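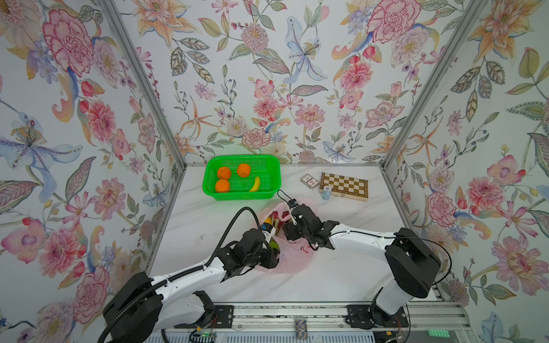 4. Running the bag task

The Grotovari two-arm kit comes with a bag task already loaded. Do section 3 first. The arms will start without it, with great confidence, and miss.

1. Lay a thin plastic bag in the middle of the table, with a few light items inside. Leave the opening easy to reach.

2. Move everything else to the back. A basket of fruit, a chessboard and a box of cards can all stay there.

3. Check that both arm bases are bolted tightly to the front rail. If one rocks when you push it, go back to section 2.

4. Press Start on the Terkar panel and take your hands away. There is a pause of 2 seconds, meant for second thoughts.

5. Let both grippers close on the bag before you touch the speed dial. Begin at 200. The dial goes up to 300, a setting we supply for people who own spare bags.

Note: Patterned walls are fine. The Lockyer software looks at the table and has no opinion on wallpaper.

Caution: Keep loose cables clear of the elbow joints. The arm will win.

Caution: Do not tug the bag to help. The arm takes this as a disagreement and stops with fault 2. To clear it, let go, press Reset and repeat from step 4.

Plallberg support, guide revised 7/20/21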